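Brultonau rental: cleaning fee question

kmoodley
Posted 8:14 pm
Looking at a two-bedroom in Brultonau for six nights in January. Nightly rate is very reasonable. Then I hit the last page and the total is 1,601, of which 467 is "cleaning and preparation." Preparation for what? Is this normal there now?

gerham_regular
Posted 8:31 pm
Normal for anything managed through Mellix. They keep the nightly rate low so it sorts to the top, and the rest turns up at checkout. Filter by total price.

Pak-hei L
Posted 8:40 pm
I'll defend the fee a little. I stayed in one of theirs near the Durrani end of town and it was spotless. Sheets ironed, oven clean, a kitchen with more than one sharp knife. You pay for it somewhere.

nuanchan_s
Posted 9:02 pm
Pak-hei, I'm glad about the knives. We paid almost the same as the OP and still got a checkout list with 8 chores on it. Strip the beds, run the dishwasher, take the trash to a bin up a hill I would call scenic.

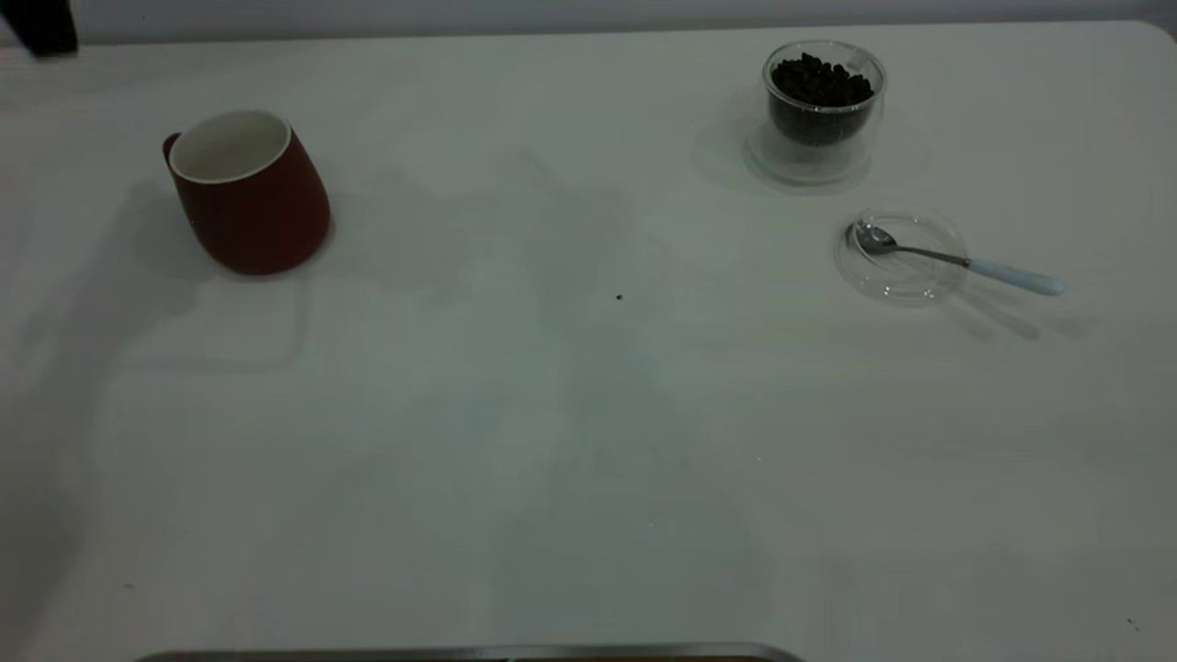 I did six of them and waited for the angry email. None came, so either they don't check or they've given up on me. The apartment was fine otherwise. Good shower, odd pillows.

Pak-hei L
Posted 9:10 pm
Stripping a bed takes two minutes.

nuanchan_s
Posted 9:13 pm
So does not charging me for it.

parveen.o
Posted 9:45 pm
Kmoodley, message the owner before you book and ask for a seventh night at the same fee. Worked for me in Gerham, off season. The answer was no on the discount and yes on a late checkout, and I took it.

kmoodley
Posted 10:20 pm
Asked. They offered me a late checkout and a link to the chore list.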